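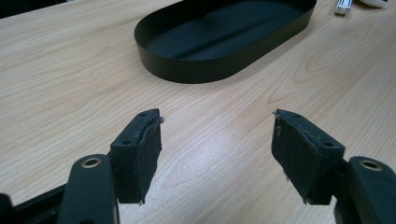 Oct 22, 2021

Lụa has bought a mug rack. It arrived before I was properly awake and by the time I came down she had already decided it was a good thing, so I have spent the day being the other side of the argument, which is my usual job in this house.

For the record, we have a cupboard. The cupboard holds mugs. It has held mugs since we moved to Ekthorpe and I can't remember a single one coming to harm in it, apart from the brown one with the chipped foot, and I did that myself in the sink. I said this over breakfast. Lụa said the cupboard was too high and the mugs at the back never got used. I said perhaps the mugs at the back didn't deserve to be used. She said that was exactly what she meant and went on eating her toast.

The rack is from Kröger, the shop in Prallthorpe with the heavy door, where we went in April for a draining board and came away with two cushions. I have never trusted the place. Everything in there stands by itself on a big bare shelf with a light on it, and anything looks worth having if you put it on a big bare shelf with a light on it. You could sell me a potato that way. The card that came in the box called the rack "a calm home for your daily cups". I read it out in a voice. Lụa took the card off me.

I will be fair and write down what it is. Black metal, a long tray at the bottom with round ends and a lip, a thin post coming up from the middle, and a bar across the top with hooks on the underside. Four hooks. There are two of us, and that leaves two hooks for visitors, and I can think of very few visitors I would want to encourage by having a hook ready. When Mum comes with my brother and the girls we are already over. So it is either too many or too few, depending on the day, and I can't think of a day when it would be right.

It came to 60 with the delivery. Lụa said 60 as if that were the end of the matter. I said that for 60 you could have a whole new shelf put up, or go to Prustberg on the train and have lunch. She asked when I had last wanted to go to Prustberg. Fair enough. I haven't wanted to go to Prustberg in my life.

My real doubt is the post. It looks too thin to me. All the weight hangs off a bar that is held up in one place only, and I don't see how that isn't going to lean the first time someone puts the big blue mug on one end and nothing on the other. The big blue mug weighs 344 grams empty. I know because I put it on the kitchen scales at lunchtime, and Lụa watched me do it and didn't say a word, which I found more annoying than if she had. The small white ones are lighter, naturally. But people don't hang up mugs with a plan. They hang them wherever the hook is nearest. The box says each hook will take up to 3 mugs' worth of weight, without saying whose mugs.
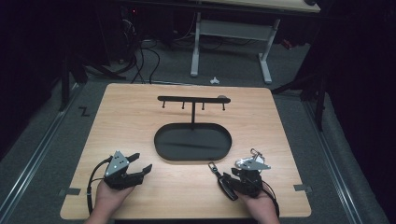 The rack on the pale table, all hooks free.

I do like that table, and I'll say so here where it does no harm. The grain goes off in long lines and then makes a sort of oval where you aren't expecting one. Black looks quite strong against it. I noticed that straight away and kept it to myself, because the moment I say a thing looks nice it is taken as agreement and the thing lives with us for ever. The basket chair got in that way.

The tray I can't make my mind up about. Lụa says it is to catch drips. I dry my mugs. I have always dried my mugs. If you dry a mug there is no drip and you don't need a tray, and if you have a tray you stop drying your mugs, and then you have a tray of old water standing about in the kitchen and somebody has to wipe it out. I asked who that would be. She said we would take turns. We were going to take turns with the bread bin as well.

It is a shiny sort of black on the inside of the tray, or shiny enough to catch a streak of light, and I expect every crumb and every tea mark will show up on it. I gave it a week before there are keys in it. Lụa said keys in it would be rather handy. So now it is a mug rack and a key dish and she has got two things for the money, and I supplied the second one myself.

Then the question of where it goes. The worktop by the kettle is the obvious spot, but there is only the narrow bit between the kettle and the wall, and I got the tape measure out and made it 110 millimetres at the tight end, where the tiles stick out. The windowsill is no good with the blind. On top of the fridge is back to being too high, and I did enjoy pointing that out. Lụa thinks we should move the toaster. The toaster has been where it is for years and I know where it is in the dark.

We left it unsettled. She rang her sister after tea and I heard her say "no, he hates it" in quite a cheerful tone. I don't hate it. I think it is a lot of metal for a small job and I would like to see it with mugs on for a month before anybody calls it calm.

Must remember to keep the box flat behind the door in case it goes back. Kröger want the card as well, and Lụa has the card. Bins tomorrow. Ring about the gutter.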